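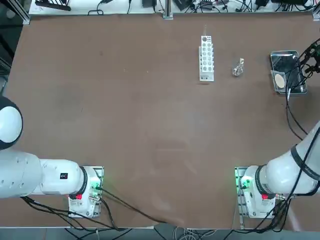 棕色台面的实验台，远端摆放着一小组实验用品。

首页 > 观点 > 科研管理

八月 文／埃尔维娅·巴拉哈斯（Elvia Barajas）

阴性结果应当进入公共记录

科学研究的公共记录，长期以来偏重于报告成功的发现。一项假设得到证实，便有期刊愿意刊载，有会议愿意安排报告；一项假设未获支持，相关数据则大多留在课题组的硬盘和记录本中，随着人员离开而逐渐无从查找。本文认为，由公共经费资助的研究机构，应当把阴性结果的登记与公开列为常规职责，并为此提供稳定的人员和经费。

所谓阴性结果，在实际工作中包含几种不同的情形。其一，实验设计合理、执行完整，而预期效应未被观察到。其二，已发表的结论在独立重复时未能再现。其三，方法本身在特定条件下不可行，例如某种试剂在较高盐浓度下失效，或某类样品不适合既定的保存流程。第三种情形最少见于文献，对同行的参考价值却往往最高。一名刚入学的研究生，很可能花费整整一个学期去验证一条前人早已走不通的路线，而前人的记录就在同一栋楼的柜子里。

笔者曾在苏罗（Suro）研究所负责课题档案工作。该所在一次内部清理中，共整理出3059份已结题或中止的实验记录，其中相当一部分从未以任何形式对外公布。整理人员沙拉达·赫格德（Sharada Hegde）在报告中指出，有两个课题组先后相隔12年，对同一种酶的固定化方法进行了几乎相同的尝试，得到几乎相同的失败结果，彼此毫不知情。前一组的负责人已经退休，后一组的成员在文献检索中自然一无所获。两次尝试的开支分别列入不同的预算科目，审计上均无瑕疵。

此类重复的代价，首先体现在经费和时间上，但影响不止于此。当文献中只保留阳性结果时，后续的综述和汇总分析便建立在有偏的样本之上。假定针对同一问题先后开展了10项研究，其中两项得到显著结果并发表，其余八项未予公开，那么读者所看到的证据是一致的，而实际的证据总体并不支持该结论。统计方法可以在一定程度上估计这种偏倚，却无法恢复从未被登记的数据。

反对意见主要有以下几点，均值得认真对待。

第一种意见认为，阴性结果的质量难以判断。实验没有得到预期效应，可能说明效应不存在，也可能说明操作有误、样本不足或仪器未经校准。这一顾虑是合理的。然而同样的审查标准也应适用于阳性结果，操作失误同样可以制造出虚假的效应。解决的办法在于要求登记者如实填写样本量、对照设置、仪器状态和偏离方案之处，由读者据此作出判断。一份注明了局限的记录，仍然优于完全没有记录。

第二种意见认为，科研人员的负担已经过重，再增加一项填报任务，结果只会是敷衍了事。笔者对此深有同感。苏罗研究所最初设计的登记表共有50个栏目，试行期间，按时提交的课题组寥寥无几。后来由玛丽索尔·洛萨诺（Marisol Lozano）主持修订，将必填项压缩到一页，其余内容直接从实验记录系统中提取，提交情况才有明显改善。由此可见，登记制度能否运行，在很大程度上取决于表格的长短，以及是否有专人协助。把工作全部压给研究生，再以考核相威胁，这种做法不应提倡。

第三种意见来自与企业合作的课题组。他们担心公开失败的路线会向竞争者泄露信息。对此，可以设置合理的延迟公开期限，并允许对涉及合作方权益的部分作脱密处理。但延迟应当有明确的终点，不宜无限期续延。公共经费所占比例较高的项目，期限应相应缩短。合作协议在签署时即应写明这一安排，避免项目中止后再行协商，届时双方往往都已无人负责。

还有一种意见较少公开表达，却可能是最主要的阻力，即研究者担心公开失败会有损个人声誉。在现行的评价体系中，职称评审、项目申请和奖项推荐几乎都以已发表的成果为依据。一名青年研究人员若在履历中列出三项阴性结果，评审专家未必会给予肯定，甚至可能产生疑问。只要这种状况没有改变，任何登记平台都难以获得真正的参与。因此，登记制度必须与评价制度同步调整。评审材料中应单列一栏，用于说明申请人所登记的数据和记录，评审意见也应就其完整性作出评价。

在具体做法上，笔者提出以下建议。

研究机构应在课题立项时即完成方案登记，写明主要假设、检验方法和判定标准。结题或中止时，无论结果如何，均须提交一份简要的结果说明，与立项登记相互对应。资助方可将尾款拨付与该说明的提交挂钩，但不得以结果的方向作为拨付条件。

图书馆和档案部门应承担编目与长期保存的责任。阴性结果的价值在于可以被检索，如果仅以附件形式存放于内部网盘，文件名又由各课题组自行决定，则与未曾登记并无多大差别。关键词应采用统一的词表，方法、材料和对象分别标引。缪兰·马克·焦拉（Muireann Mac Giolla）在一次所内讨论中提出，应为每份记录指定一名联络人，并在联络人离职时办理交接。这一建议看似琐细，笔者认为十分必要，很多记录之所以无法使用，恰恰是由于无人能够解释其中的缩写。

学术期刊方面，可以考虑开设篇幅较短的固定栏目，接受方法学上的失败报告，审稿重点放在设计和执行上，对结论的新颖性不作要求。已有的注册报告形式，即在数据收集之前对研究方案进行评审并作出录用承诺，也值得更多学科采用。

研究生培养环节同样需要作出相应安排。不少院系仍以取得阳性结果作为学位论文的默认前提，学生因此在最后一年被迫更换课题，或者在已有数据中反复寻找可以报告的差异。学位评定的依据应当是学生是否提出了有意义的问题、是否以恰当的方法加以检验、是否对结果作出了审慎的解释。导师应在开题时就向学生说明这一点，院系的评分细则也应作出明文规定。

需要说明的是，主张公开阴性结果，并不意味着所有未完成的工作都应进入公共记录。预实验中的随手尝试、因停电或样品污染而作废的批次，登记意义有限，由课题组自行保存即可。界限划在何处，各学科可以根据自身情况制定细则，并每隔数年予以修订。化学合成与临床研究的做法不必强求一致，田野调查类学科更应有所区别。

上述建议所需的投入并不高。以苏罗研究所为例，登记工作由一名专职人员和一名兼职人员承担，占全所年度支出的比例很小。真正需要的是管理层的持续支持，以及资助机构在条款上的明确要求。下一轮项目指南的修订即将开始，有关部门宜在征求意见阶段将此事列入议程。

相关文章
实验记录本的保存年限应由谁决定
注册报告在中小型研究所的适用条件
学位论文评分细则修订意见综述
合作协议中的延迟公开条款
阿内尔·莫福肯（Anel Mofokeng）：统一词表与跨学科检索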